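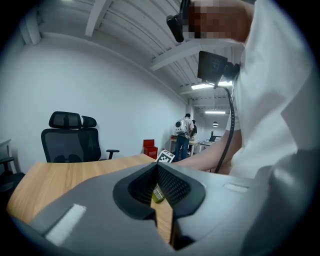

Kohei Mizuno has coached the pitchers of the Kelulthorpe baseball club for three summers. I met him in July, one day after the second defeat against Stoditz. We talked in an office with white walls, at a light wooden desk with a small green bottle on it, and he spoke first of tired arms. "We had 16 innings in two days," he said. "For young pitchers it is too much."

His rule is now simple: 72 pitches in one game, then rest. Some parents do not like it. "They want to see their son finish the game. I understand them - I was also such a son."

The left-hander Boonyarit will start on Saturday against Bronus. Mizuno expects a full ground, with 900 people if the weather stays dry. Is the boy nervous? "He sleeps well. I am the one who does not sleep."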